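Keeping the Yeast Fed: A Talk With Hertta Mustonen

4/30/18

Hertta Mustonen has run the fermentation lab at Grundow, a perry and cider maker, for nine years. Most of her working day goes to nitrogen, a subject she says small producers leave until something smells wrong.

"Pear juice from old trees is poor in it," she said. "The yeast uses up what there is in the first days and then it slows down. You get a stuck tank, or you get hydrogen sulfide, or both."

Her team measures yeast assimilable nitrogen in every lot of juice before pitching. Last October the lowest reading was 23 milligrams per liter and the highest was 89, from two orchards on the same road. Mustonen does not blend to even out the numbers. She ferments the lots apart and feeds each one according to its reading.

Asked about diammonium phosphate, she said she still uses it, in small amounts.

"It works and it's cheap. The trouble is when people put it all in on the first day. The yeast grows very fast, the tank heats up, and then you have a huge population with nothing left to eat."
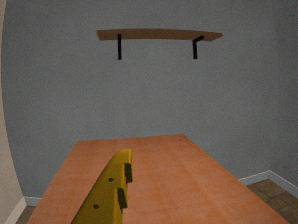 At Grundow the addition is split in 2. One part goes in once fermentation is clearly under way, and the other follows before a third of the sugar is gone. Later than that, she said, the yeast takes up very little, and what remains in the tank is food for spoilage organisms.

Her colleague Huw Wogan, who handles the cellar, prefers organic nutrients made from inactivated yeast. He and Mustonen have disagreed on this for several seasons.

"Huw says the perry is rounder," she said. "In our blind tastings I could pick it out some years and not others. I would want more trials before I paid for it on every tank."

They plan to run the comparison again this fall with juice from a single orchard. Wogan has already picked the tanks.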